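Ravora — Manual do tripulante e de preparação da embarcação
Secção 4: Energia de bordo, ligação a terra e quarto de navegação

Revisão de 11 de maio de 2020. Responsável técnico: Kieran Fahy.

4.1 Âmbito

Esta secção aplica-se ao veleiro Ravora em porto, em fundeadouro e em travessia. Descreve a ligação à tomada de cais, a passagem para as baterias de serviço e a preparação da mesa de cartas antes do primeiro quarto. O arranque do motor principal é tratado na secção 5.

4.2 Ligação à corrente de terra

A instalação de bordo trabalha a 220 V em corrente alternada quando ligada ao cais. O cabo de terra está guardado no paiol de estibordo, à ré da escotilha.

1. Colocar o disjuntor geral de corrente alternada em OFF.
2. Desenrolar o cabo por completo. Um cabo enrolado aquece sob carga.
3. Verificar os pinos das duas fichas. Não utilizar fichas com sinais de corrosão ou de sobreaquecimento.
4. Ligar primeiro a ficha do lado da embarcação e rodar o anel até ao batente.
5. Ligar a ficha do lado do cais e armar o disjuntor do pedestal.
6. Confirmar no painel que a luz de polaridade invertida está apagada.
7. Colocar o disjuntor geral em ON e ligar o carregador Etilness.

CUIDADO: se a luz de polaridade invertida acender, desligar o pedestal antes de tocar em qualquer ficha de bordo. Comunicar ao porto e pedir outra tomada.

Nota: o cabo deve formar um seio até ao cais, sem tocar na água na preia-mar nem ficar em tensão na baixa-mar. Em portos de grande amplitude, rever o seio a cada mudança de quarto.

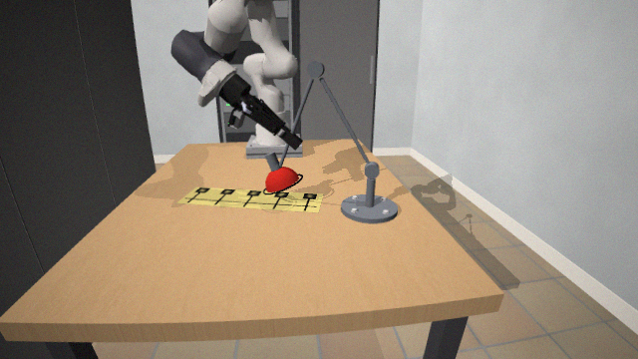
O carregador pode ficar ligado durante a noite com a tripulação a dormir a bordo?
Pode, desde que o disjuntor geral esteja armado, a ventilação do compartimento das baterias esteja aberta e o carregador esteja em modo de flutuação. Em modo de carga rápida é necessário um tripulante de vigia.

4.3 Passagem para as baterias de serviço

Executar este procedimento antes de largar, ainda com os cabos de amarração passados.

1. Desligar o carregador Etilness e aguardar que o ventilador pare.
2. Colocar o disjuntor geral de corrente alternada em OFF.
3. Desarmar o disjuntor do pedestal, retirar a ficha do cais e só depois a de bordo.
4. Fechar a tampa estanque da tomada do costado.
5. Rodar o seletor de baterias para SERVIÇO. A posição AMBAS está reservada ao arranque de emergência.
6. Ligar no quadro, por esta ordem: luzes de navegação, VHF, sonda, piloto automático.
7. Registar a tensão das baterias no diário de bordo.

Nota: o banco de serviço foi substituído em março. As etiquetas antigas do quadro ainda indicam a numeração anterior; vale a numeração desta secção. O fusível do piloto automático é de 15 A e encontra-se atrás da porta inferior do quadro.

CUIDADO: não rodar o seletor de baterias com o motor em marcha. A interrupção momentânea do circuito danifica o alternador.

4.4 Preparação da mesa de cartas

1. Retirar do tampo todos os objetos que não pertençam à navegação.
2. Abrir a carta em uso e fixá-la com as réguas de latão.
3. Acertar o relógio de bordo pela hora UTC do recetor GPS.
4. Ligar o candeeiro de cartas na posição vermelha para os quartos noturnos.
5. Marcar a posição de largada e anotar a leitura do odómetro.
6. Introduzir no plotter o primeiro ponto de passagem e conferi-lo com a carta em papel.
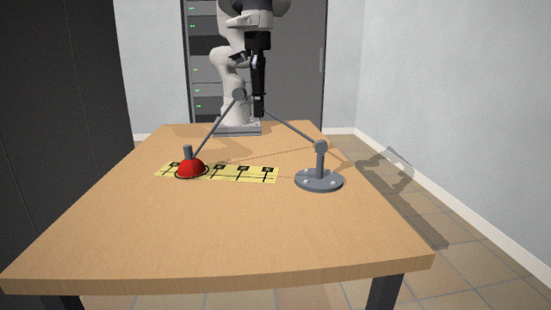
Fig. 4-2. Mesa com tampo de madeira.

Na travessia de Prundance para Mai, o rumo inicial é 169 graus verdadeiros. Aplicar a declinação indicada na rosa da carta e o desvio da tabela afixada junto à agulha. O rumo da agulha resultante escreve-se no quadro do timoneiro, sempre com três algarismos.

4.5 Rendição do quarto

O tripulante que sai só abandona o posto depois de transmitir verbalmente:

— rumo da agulha e velocidade média da última hora;
— pano em uso e rizes tomados;
— navios à vista e respetivas marcações;
— tensão das baterias e consumidores ligados.

O tripulante que entra repete o rumo em voz alta e assina o diário. Com vento de mais de 9 nós pela alheta, confirmar também o estado do contra-escota antes da rendição.

CUIDADO: à noite, ninguém passa da escotilha para o poço sem arnês preso à linha de vida — a regra aplica-se igualmente com mar chão.

Qualquer anomalia elétrica detetada durante o quarto regista-se na última coluna do diário, com a hora e o número do circuito. As avarias no circuito das luzes de navegação comunicam-se de imediato ao comandante.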